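Small Business Owners Wanted for the Drurport Bookkeeping Circle

You opened a business because you were good at something. Then came the invoices, the sales tax and the drawer of receipts you have promised to face in April. If that drawer now has a sequel, we would like to meet you.

The Conon Program is looking for owners to join a small peer group in Drurport. You will meet every other week for 2 hours, open your books to people in the same boat, and go home with homework. The homework is not optional. Neither is the coffee, which Marcelino Moya makes strong. 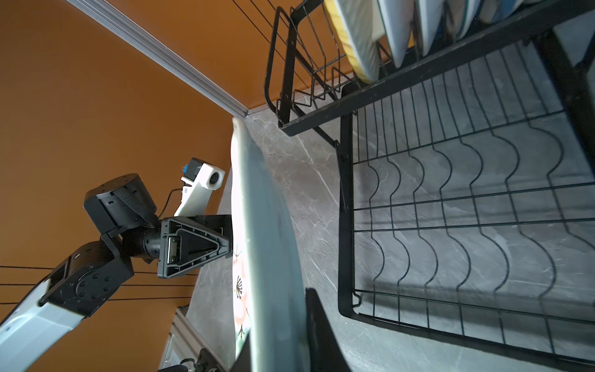 Who should apply

Owners with up to 300 customers and no full-time finance person. Your brother-in-law doesn't count, even if he has a spreadsheet. You should have been trading for at least a year and be willing to say your profit out loud in front of strangers.

Shops, workshops, food businesses and one-person outfits are all welcome. We can't take franchises this time. 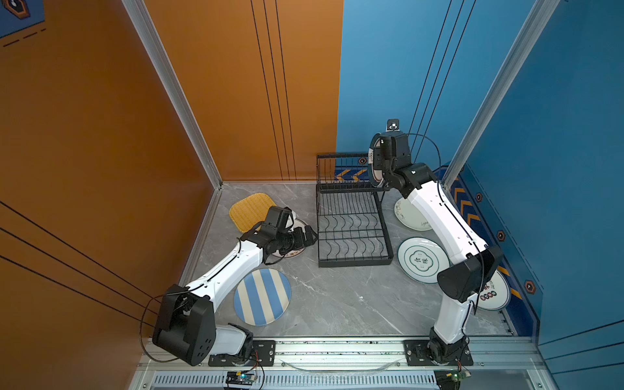

Photo: Zein Pictures

What it costs, what you get

The fee is $95, payable once you have a place. For that you get every session, a workbook, and a one-on-one hour with Pravesh Chauke, who has read a great many bank statements and still sleeps well. Owners who attend every session can claim up to $650 toward accounting software or a bookkeeper's bill - keep the receipt, and preferably not in the drawer. 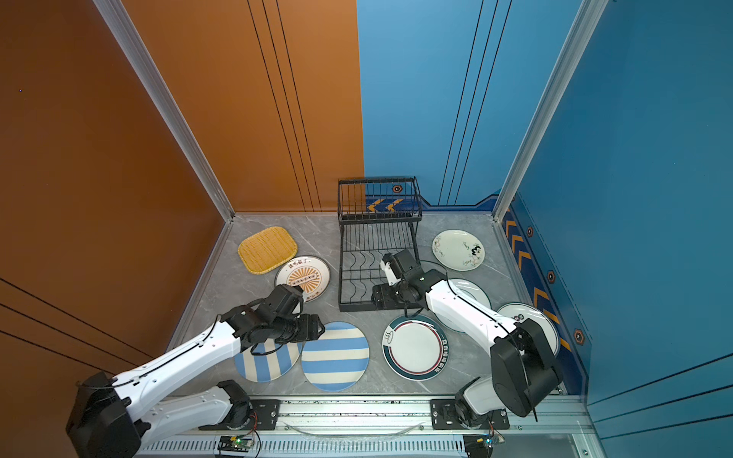 Plates and rack, orange and blue walls

How to apply

Send us one page on what you sell, how long you have sold it, and which money question you have been avoiding. Applications close February 8, 2020. Drop them at our Pullmont Street office or use the form on this site. Everyone gets a reply, including the people who send nine pages.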